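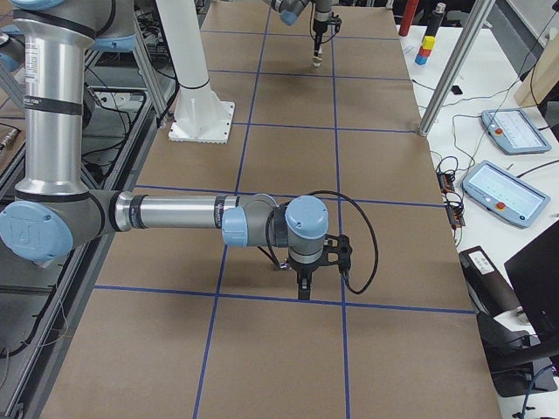 Print this page | E-mail this to a friend

Kivent would like your phone number. For your security, it says. I have used the site since it had 400 members and no ads, and my account has somehow stayed safe without it.

In May the request was a small gray box you could close. Now it fills the screen, and the "not now" link is in type my eyes can barely find. The new privacy policy runs to about 2,000 words. I read it twice and still can't tell you which "trusted partners" get the number.

Ertuğrul Oral wrote on his Marras page that we should relax, a phone number is hardly a secret. Fine. Then why do they want it so badly? I'll keep hunting for the tiny link until they take it away.

June 2019

Print | E-mail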